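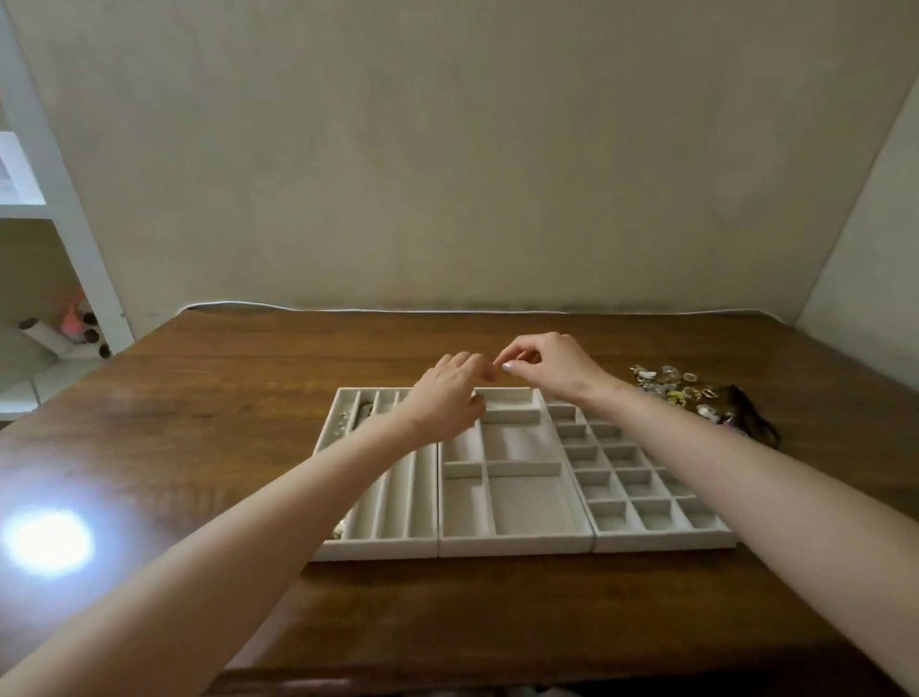 How many human demonstrations does it take before mixing them with robot data helps a sorting policy?

In our case the gain showed up at 283 human recordings added to 100 robot ones, on a jewelry sorting task. With fewer human recordings the result was too noisy to call. The number will change with your task, your hand tracking and how closely your robot's workspace matches the human one, so treat it as one data point.

Riku Sakai
Posted June 2021

I should add the details to my own post, because the short version above leaves out most of what I want to ask. We are training a policy to move small items from a loose pile into divided trays. The trays are felt-lined and come in different layouts: one with long channels, one with mixed compartments, one with a grid of small squares. The items are rings, hoops, charms and so on. The robot is a two-arm setup we call Okell, with parallel grippers.

Teleoperating Okell on this task is slow. An operator needs several minutes per item at first, and rings get dropped a lot. So we recorded people doing the same job with bare hands, from head height, and trained on both sets together. The human clips go through a hand pose estimator, and we convert the thumb and index fingertip positions into a gripper pose and an opening width. The other three fingers are ignored.

Results so far, tested on 21 placements per condition:

Robot data only: picks the item most of the time, but often lets go over the wall between two compartments.
Robot data plus human data: picking is no better, placing is clearly better, mainly in the square grid.
Human data only: moves to the right area and then does nothing useful.

What I don't understand is why picking did not improve. I expected the opposite, as the human recordings contain far more variety in the pile than in the trays. Has anyone seen the same split? And is it worth recording up to 1000 human clips, or should I put the time into more teleoperation?

Kiyoshi Tsuchiya

I have seen the same split on a different task (small screws into a parts organizer). My explanation is that placing depends on where the hand goes, and picking depends on what the fingertips do in the last few millimeters. Your human data is good at the first and bad at the second.

Look at your pose estimates during a pinch. When thumb and index finger close on something as thin as a ring, the fingertips cover the item and each other. The estimator then guesses. In our data the estimated opening width jumped by more than the thickness of the part, so the network was being told to open and close at random right at the moment of contact. During transport and placing the errors mattered much less.

Two things to try. First, mask the gripper width loss on human frames near contact, and let only the robot data teach closing. You keep the position targets from the human data. This was a few lines of code for us and gave most of the benefit we ever got. Second, check what happens where one forearm passes over a tray. If your clips are from head height, the nearer arm will hide a good part of the compartments for long stretches, and the policy has to place into a cell it can't see. People remember where the cell is. A policy working from a single frame does not. We added a short history of earlier frames, and wrong-cell errors went down.

I would not record 1000 more clips until the masking is done. More clips with the same labeling error will teach the same error.

Also, 21 placements is thin. A difference of two or three successes there means very little. "Clearly better" needs the actual counts next to it.

Tsutomu Maruyama

Just use more robot data. Human video has never helped us with anything below 1 cm. We tried it for a month on the Resero arm and went back to teleoperation.

Kazuhiro Furukawa

I don't agree with the reply above as a general rule, but the gripper does matter. If Okell has wide flat fingertips, no amount of human data will make it pick a ring out of a pile the way a person does, with a nail under the edge. The motion does not transfer. We fitted narrow tips before changing anything in training, and that did more for picking than the extra data.

On the recordings themselves:

Let both hands work. It is tempting to ask people to use one hand so the labels are simpler, but with two arms on the robot you want the handovers and the small two-handed adjustments in the set.

Start some clips with the trays partly filled. If most of them begin with nearly everything empty, the policy learns to aim for the first cell and will put a second item on top of the first. We had this problem in July last year and had to redo a good part of the set.

Watch for glare. A polished table puts a bright patch in the view that moves when the head moves. Our network treated it as a silver item more than once. A matte cloth fixes it, but then your robot table needs the same cloth.

Keep chains and cords out of the pile until rings work. They tangle, and the pinch model with one width value has nothing to say about them.

Riku Sakai

Thanks. The fingertips on Okell are the wide ones. I will run the masked version first with the same data, then swap the tips, so the two effects stay separate. The counts for the placing test are 9 of 21 with robot data only and 16 of 21 with both.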